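Account Recovery

The first message arrived at 06:14 and said that the password for the Vallwood mail account had been changed. The second, two minutes later, said that the recovery telephone number had been removed. Setareh Hassanpour read both on the lock screen of her phone. By the time she had unlocked it the mail application was asking her to sign in.

She tried the password she knew. She tried the one before it. Then she put the phone face down, fetched the laptop, and found that it had signed itself out as well.

The arrangement of her accounts was as follows. Vallwood held the mail. The mail address was the user name for Skevwood, which held her files, and Skevwood could be reset by a link sent to the mail address. The bank used a separate password but sent its notices to the mail. The telephone contract could be altered by anyone able to read a six-digit code, and the code went to the mail. She drew this on the back of an envelope, with an arrow for each dependency. All the arrows ended in the same box.

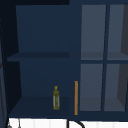
She rang the telephone company first, on the landline, and had a note placed on the contract so that no replacement SIM could be issued. That took 52 minutes. The bank was quicker. A man read her a list of the previous day's payments, all of which were hers, and suspended the online service until she could go to a branch with a passport.

Skevwood had no telephone number. It had a form. The form asked for the date on which the account had been opened, the last device used and an address at which she could be contacted, and it rejected the first address she gave on the grounds that it was already in use.

She opened a new mail account with a different provider, chose a password by rolling dice against a word list, and wrote it in pencil inside the cover of a dictionary. Then she filled in the form again. It gave her a reference and said that replies were normally sent within three days.

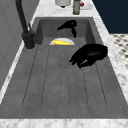
Account Recovery
Fiction by Mizanur Siddiqui
Posted 2023-02-05

The reply from Vallwood came that evening. It stated that the account had been accessed with the correct password and the correct second factor, from a recognised device, and that no fault had been found. She read the sentence several times. The recognised devices were the phone, the laptop and a tablet.

She had not used the tablet since April. She had sold it to a shop called Kendura, on the upper floor of the arcade, after holding down two buttons until the maker's logo appeared and choosing the option marked Reset. She remembered the word Reset. She now looked up the manual and learnt that there were two options beginning with that word. One restored the settings and kept the accounts. The other erased the storage.

She could not say which one she had chosen.
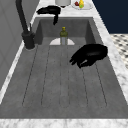 2. The shop

Kendura opened at nine. The man behind the counter was called Gebremichael and kept his purchase records in a ruled ledger as well as on the computer. He turned back through the pages until he found her signature.

"Item 394," he said. "Tablet, grey, one corner dented. You initialled the box that says data removed by customer."

"Did you check?"

"We check that it switches on."

"Who bought it?"

He closed the ledger over his finger. He was not able to give out a buyer's details, he said, but he could ring the buyer and ask. She said that would do. He went into the back room, and through the door she heard him say her name, spell it, and then listen for a long time.

When he came out he had written something on a receipt. The buyer had given it to a nephew. The nephew had been asked for a password each time he opened the mail application and had found this annoying, and so at a quarter past six that morning, before school, he had chosen a new one. He had also taken off the telephone number, as it was not his.

"He thought it was the tablet's password," said Gebremichael. "He says there are a lot of messages from a dentist."

The receipt had one word on it, in capitals, followed by the figure 3. She typed it into her phone at the counter and the inbox opened.
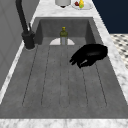
There were eleven unread messages. One was from the dentist. One was from Skevwood, sent overnight to the old address, to say that someone had attempted to recover her account from an unfamiliar location, and that as a precaution her files had been locked. If the attempt had been her own she should reply from the device she normally used.

She changed the password while standing up. She restored the telephone number, opened the list of recognised devices and selected the tablet. The page asked whether she was sure. Somewhere, presumably, the boy was in a lesson, and the thing was lying in a bag or on a bed.

She pressed Remove. Then she asked Gebremichael for the loan of a pen, turned the envelope over and began the diagram again, with the dictionary in the middle.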